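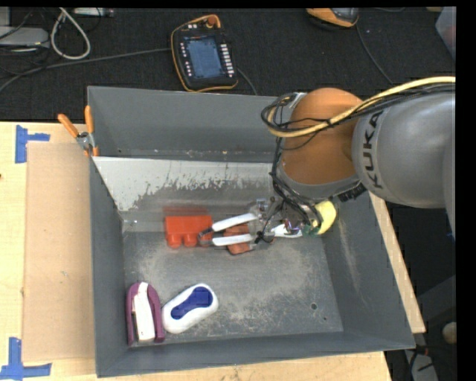

Two-finger vs suction for mixed bin picking, small arm

Forum: End effectors and tooling
Started 15 February 2023

gantrymouse wrote:
I've been comparing grippers for picking mixed plastic items out of a deep metal bin and would like some opinions before I order anything else.

The setup is a KUKA arm mounted beside the table, coming in over the side wall of the bin. The bin has high walls that flare out towards the top. The gripper is a Hirkus two-finger with the long white fingers on it. The alternative is a Sudby single cup, run off a small vacuum pump under the bench. The camera is fixed and looks down into the bin. Nothing is mounted on the wrist at present.

Results so far with the Hirkus: 1,011 attempts, 662 counted as good. Good means the item left the bin and was still held at the drop position. I didn't separate out the bad ones properly until late November, so the breakdown of failures only covers the later part of the run. The main kinds were:

- finger tip lands on top of the item instead of beside it
- item against a wall, no room for the second finger
- item is gripped but rotates and falls during the lift

The Sudby cup is better on anything with a flat top and close to useless on anything rounded or ribbed. I haven't got a number for it I would trust, as I changed cups halfway through.

Question is whether to stay with two fingers and fix the wall problem, or go to a combined tool. Budget is not large.

Posted by gantrymouse

slotdrain wrote:
What is the stroke on the Hirkus? The wall problem depends on how far it has to open before it comes down. If you are opening fully every time you will lose every item near an edge.

gantrymouse wrote:
64 mm between the fingers when fully open. And yes, at the moment it opens fully every time. The controller is a Rotis and the gripper is on a plain digital output, so it is open or closed with nothing in between.

slotdrain wrote:
Then I would change that first and leave the hardware alone. If the gripper takes a position command, get it on the serial port and pre-open to the width of the item plus a small margin. We did this with a different gripper on a smaller arm and the wall failures dropped by a lot. It took an afternoon, most of it spent on the cable.

tealwasher wrote:
I'd disagree with that. Pre-opening helps when your width estimate is good. With a fixed camera looking down into a metal bin, the width estimate will be poor exactly where you need it, which is along the walls. You get reflections off the bin and half the item is hidden by the slope. You would be swapping one sort of failure for another, and the new one is worse as the fingers come down directly on the item.

Suction doesn't need the width. It needs one decent patch of surface. I would put the effort into the Sudby.

slotdrain wrote:
He said the cup is no good on anything rounded. Look at what's in that bin. The orange-red block is flat on top but it has round lumps along the bottom edge, so if it rolls over you have nothing to seal on. The purple horseshoe-shaped thing has a long bar up the middle and gaps either side. The white one with the blue inset panel might be all right if the cup lands square on it.

tealwasher wrote:
A bellows cup will take the rounded ones if the radius isn't too tight. The horseshoe item I'll give you. It could be picked by the centre bar if the cup is narrow enough, but I wouldn't bet on it.

gantrymouse wrote:
I have tried a bellows cup. It seals on the rounded yellow item some of the time, then peels off when the arm accelerates. Slowing the arm down fixes that and makes the cycle time unacceptable. I could slow only the first part of the lift, which I have not tried.

kelp_and_solder wrote:
Different point. The hoses and cables would worry me more than the gripper type. You've got the thick yellow cable coming over the top of the link and curling round at the orange joint with the black bundle tied to it, and then the thin wires hanging down to the tool in loops. What happens to those when the wrist turns a long way? If you add a vacuum hose to that bundle it will be stiffer again.

I had an intermittent fault for most of a winter that I blamed on the gripper. It was a broken conductor inside the sheath, right where the bundle was tied. It only opened up when the wrist was past a certain angle, so half my data was rubbish and I had to throw out the lot.

gantrymouse wrote:
Wrist rotation is limited in software for that reason. It also costs me some grasps, as there are orientations the planner isn't allowed to use. I hadn't thought of it as part of the gripper comparison but I suppose it is. The cup doesn't care about rotation and the fingers do.

kelp_and_solder wrote:
That's what I was getting at. On a single cup you can nearly ignore the last axis. On two fingers every degree you take away is a grasp you can't make. Before you compare the two, look at how many of the failed attempts were at or near the limit. If it is a fair share of them then your 662 is a cabling number as much as a gripper number.

slotdrain wrote:
Agreed. Also move the tie point. The tie on the bundle should be somewhere that doesn't bend. Leave a longer loop after it, and clip the thin wires closer in so they can't drag on the bin wall or get between the fingers and the item.

boreal_jig wrote:
I run a similar comparison for work, parcels and not small items, so take this as you like. A few notes.

Long fingers are good for reaching into a deep bin and bad for grip force at the tip. If the item rotates and drops during the lift, look at the tips before anything else. Soft pads help. A small hook or lip at the tip helps with items that sit low on the floor, but it makes it harder to slide down beside something against a wall. There isn't a tip that does both well.

The approach angle matters more than people expect. With flared walls you can tilt the tool to match the slope and get the outer finger down between the wall and the item. If you only come straight down you waste the space the flare gives you.

Last one, put something in the corners. We fitted wedge inserts and it got rid of the worst positions altogether. It is cheating if you are publishing results and perfectly fine if you are trying to get items out of a bin.

tealwasher wrote:
Wedges reduce the floor area though, so you get more items on top of each other. I tried it and took them out again.

boreal_jig wrote:
Ours are small. Depends on how full you run it.

gantrymouse wrote:
It is run sparse, only a handful of items at a time, so wedges might suit. The tips look to have a hooked end at present. I will make a set without and run them on the same items.

Tilting the tool is possible. The planner has it as an option and I had it switched off, as early on it put the body of the gripper into the rim of the bin. The collision model was wrong at the time. It has been corrected and I never went back to turn the option on.

slotdrain wrote:
Then you have three free things to try before you spend anything: position command, tilt, tie point. I would do one at a time or you won't know which one did it.

pinion_dept wrote:
Has anyone used the Chávez combined tool? Two fingers with a cup on a short extending rod between them. I've seen it listed and the price was reasonable. It might save the tool changer.

tealwasher wrote:
Yes, had one on loan for six weeks. The cup part is good. The fingers are short, so in a deep bin the body of the tool meets the wall before the fingers get to the floor. For a shallow tray I'd buy it. For the bin in this thread I wouldn't.

pinion_dept wrote:
Thanks. Can longer fingers be fitted?

tealwasher wrote:
They can, but then the rod doesn't reach past them and you have lost the point of it. I asked the supplier about a longer rod and didn't get an answer.

kelp_and_solder wrote:
And it needs a hose as well as the signal wires, so see above.

gantrymouse wrote:
Update. I went through the failures I have labelled. A good share of them were within a few degrees of the wrist limit, more than I would have guessed. I have moved the tie point back along the link and left a longer loop, and the limit has been opened up a little on both sides. No faults so far but it has not been running long.

Gripper is now on serial from the Rotis. The command is accepted but there's a delay before the fingers move, long enough to see. If anyone has this pairing going without the delay I would like to know what settings you used. Tilt is still off until that is sorted.

slotdrain wrote:
Check whether it's waiting for an acknowledgement before each move. On ours there was a setting for that, and it was on out of the box.

tealwasher wrote:
Still think you should give the Sudby a proper run with the same items and the same number of attempts. Otherwise the comparison in the thread title hasn't been done.

gantrymouse wrote:
Fair enough. It will get 1,011 attempts too, with one type of cup all the way through and the slow first part of the lift. Fingers first, though – the cup means re-plumbing the pump and I only want to do that once.

I'll check the acknowledgement setting tonight.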